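To: juntunen-users
Date: May 7, 2019
Subject: Re: planner takes the scenic route after update

> Since updating, our right arm goes up and over everything before it
> picks. It used to go straight in. Did someone raise the default
> clearance, or is our scene file haunted?

Your scene file is fine. The new release pads every obstacle by 12 mm, and it pads the attached gripper too, so a tray wall gets counted twice. The planner then concludes that the inside of a tray is solid and does its best to be polite about it.

Set pad_attached to false in the Flerton config and reload. We ran 300 picks at the Harville bench with it off and the detours went away. Planning time also dropped from 580 ms to just over half that, and I will take credit for it if asked.

Two warnings. The left arm keeps its own copy of the setting – change both, or they will disagree about where the furniture is. And don't touch the Gatside perception node while you're in there. Its point limit is 1,000 per object and raising it only makes the mice lumpier.

Same setup we tune on, two arms sharing one rail:
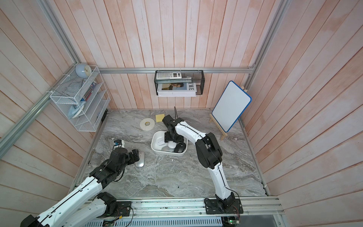 Right gripper down in the tray with two mice, left gripper near the silver one.

If it still climbs over things, send the planner log and both configs. The last log I got was a screenshot of the word "error".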